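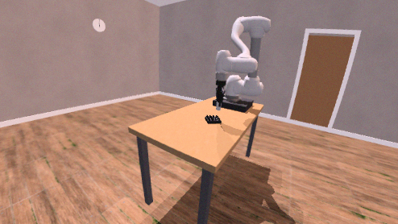

Clurkari 桌面收音机用了一个冬天之后

先交代一下我是什么样的听众。小时候家里有一台短波机,外婆晚上抱着它听戏,我趴在旁边等她睡着,再偷偷把旋钮往别处拧。后来工作了,电台基本靠手机听,直到去年搬家,厨房那面墙不知道为什么特别挡信号,手机放歌老是断,我才动了买一台真收音机的念头。

挑来挑去剩两台,一台是 Clasix 的复古款,一台是 Clurkari 的桌面款。Clasix 好看是真好看,店里试听的时候人声却闷闷的,像主持人捂着围巾说话。Clurkari 标价 1,521 块,比我原来的预算高出一截,我在店里来回走了三趟,最后还是抱回家了(路上后悔了一次,到家插上电就不后悔了)。

开箱和外观

盒子里东西很少:机器、电源线、一根可以拧上去的拉杆天线、一本薄薄的说明书。说明书的中文翻译有几处读不通,“储存台”写成了“仓库台”,我愣了半天才明白是预设电台。机身是深绿色,正面一个大旋钮管调谐,一个小旋钮管音量,右边竖着排了五个预设键。大旋钮的手感我要单独夸一下!有一点阻尼,转起来沉沉的,停在哪儿就是哪儿,不会自己滑过去。小旋钮就普通了,音量最低那一小段跨得太快,夜里想听得很轻很轻的时候,要么没声,要么比我想要的响一点。

屏幕是橙色的字,亮度三档,最暗那档放在床头我还是嫌亮,后来贴了一小块半透明胶带。别笑,很管用。

收台

调频没什么可挑的,本地台全收得到,厨房那面墙也没难住它。天线拉出一半就够了,全拉出来反而会碰到我的油烟机。

中波才是我买它的原因。晚上九点以后,外地台一个接一个冒出来,有的清楚,有的像隔着一条河在喊。十一月有个星期四晚上,我收到一个从来没听过的台,主持人在念听众来信,念到一半信号就沉下去了,过了几分钟又浮上来,信已经念完,在放一首老歌。我到现在也没弄清是哪个台,后来同一个时间又守过几次,都没等到。这种事手机上是不会有的。

白天中波就比较惨,尤其开着电磁炉的时候,满耳朵嗡嗡声。把机器挪到窗台上会好很多,转个方向还能再好一点。中波用的是机身里的磁棒天线,跟外面那根拉杆没关系,所以要转的是整台机器。我一开始不懂,对着拉杆掰了半个晚上。

短波它也有,但我觉得是顺手加上去的,不要抱太大期望。能收到几个大台,稍微弱一点的就埋在噪声里了。认真玩短波的朋友请看别的机器。

音质

听人说话非常舒服,这是我最满意的地方。中频厚实,主持人的呼吸声都在,深夜谈话节目放小声当背景,可以听很久不累。放音乐就看类型了,老歌、民谣、小编制的爵士都好听,电子乐低音一多,箱体会跟着桌面一起抖,我在下面垫了一块软木杯垫才压住。

说到深夜节目,得提一下戴倩茹(Qianru Dai)。我们那儿的人大概都记得 Xie 电台那档十一点的节目,她先做导播,后来才坐到话筒前面,声音不算特别亮,可是停顿特别会用。节目停播以后,台里把一部分旧录音拿出来在周末重播,我就是拿这台收音机听的。手机上也能点播,我试过,同一期节目,用收音机听到整点报时的时候,感觉完全不同,你知道这一刻还有别人也在听。

重播里有一期请的是 Wilson Escobar,早年在外海的广播船上修发射机,讲怎么在晃得站不住的机房里换电子管,讲补给船晚到,全船人吃了好几天罐头豆子。他中文说得磕磕绊绊,戴倩茹也不催,就等着。那一期我录下来了,用的是机器背面的耳机口接录音笔,有一点点底噪,能接受。可惜 Clurkari 没有独立的线路输出,接上耳机口之后喇叭就不响了,录的时候只能戴耳机监听。这点对想存老节目的人来说挺不方便的。

用电和小毛病

只能插电,不能装电池。这个价位不给电池仓,我觉得有点小气,停电的时候收音机本来应该最有用才对。后来我给它配了一个 Jakov 的户外电源,带去阳台和乡下都用过,能撑很久,就是又多了一笔钱,多了一坨东西。

预设键在断电之后能记住电台,时钟却会归零,每次拔了插头都要重新调。调时钟要同时按住第一个和第五个键,再去转大旋钮,我到现在还是记不住,说明书的那一页折了角,一直压在机器底下。

还有一次它开机没反应,我吓了一跳,打客服电话,对方让我拔掉电源等十分钟再插。照做就好了,之后没再犯过。客服态度不错,就是等待音乐放得比我的收音机还难听。

值不值

如果你只听调频,几百块的机器足够了,没必要上它。如果你晚上喜欢在中波上慢慢拧,又常听人讲话的节目,我会推荐。同一个牌子还有一台大的,卖 3,949,带线路输出和电池仓,朋友家有,我去听过一个下午,低音确实扎实不少,但那个体积放在我家厨房,菜板就没地方搁了。

二手我也看过,成色好的差不多要将近 2,000,比我买的新机还贵,因为是早一批的木壳版。木壳版好不好听我没比过,只知道很沉。买之前最好问清楚旋钮有没有换过,论坛上有人收到的是后配的,转起来沙沙响。

我的这台现在固定在窗台左边,大旋钮上已经有一点油光了。下个月打算试着接一根长一点的室外调频天线,装好了再来补写。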